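# Project report: Packing a used phone for resale

Course project, product handling and packaging, May 2023

## 1. Background

Our group worked with the packing bench of Ulleo, a small shop that buys used phones, checks them and sells them again. In November the shop changed its packing routine, and after that the number of complaints about scratches did not go down as they had expected. Our task was to look at the bench work only – not the transport – and to propose a simple routine.

The shop gave us its return list, which has 2,820 orders. In 252 of them the customer wrote something about a mark or a scratch. We could not know which marks came from the packing, so we treat this number with care.

## 2. The back side

We began with the back, where most of the comments belong. On phones with a raised camera area, the lenses and the metal rings around them stand higher than the rest. When such a phone is laid face-down, the camera is safe but the screen touches the table. For this reason we recommend a clean cloth or a protective film on the screen side before the inspection of the back begins.

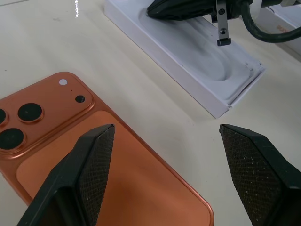 ## 3. The bench

We wanted a bench where each item has its own place. Tape, scissors and the box should stay at the far side, so that the near side is free for the orange piece and the white surface under it. The white color also makes it easier to notice dust and small grains.
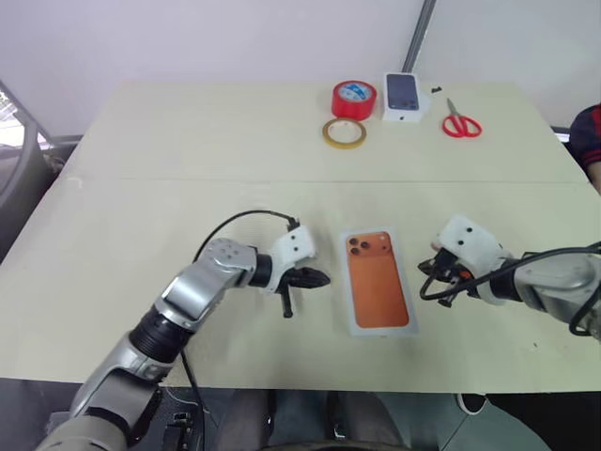 The scissors were the item we discussed longest. In our first plan they lay close to the hand, which saves some time, but a blade near a glossy surface is a risk. We moved them back and accepted the longer reach.

## 4. Trial and result

We tried the routine on 50 orders. Two had a mark that was not on the check sheet. The trial is too small for a strong conclusion, and we would like to repeat it with 100 orders and a second type of box, the one from Desel – it closes more tightly, but it is also harder to open without a tool.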